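4. Looking after your Kavik sleeping mat

Your mat goes straight on top of the bedspread, and it's a lovely cool thing to lie on once the warm evenings arrive.

1. Smooth the bedspread first, working from the headboard down.
2. Unroll the mat with the tiles facing up and leave it flat for 20 minutes.
3. Wipe it over with a well-wrung cloth, then let it air by an open window.
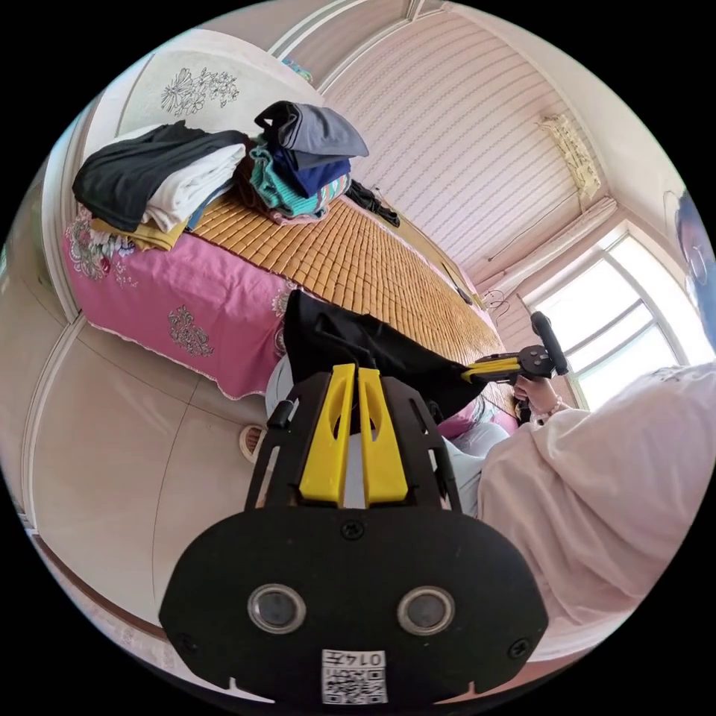

Folding the washing on the mat is perfectly all right, and plenty of us do it, but please put the piles away before bedtime and check for stray buttons or pins.

Note: a new mat may smell a little grassy for the first few nights.

Caution: never iron clothes on the mat, and don't kneel on one spot for long, as the cords between the tiles can stretch.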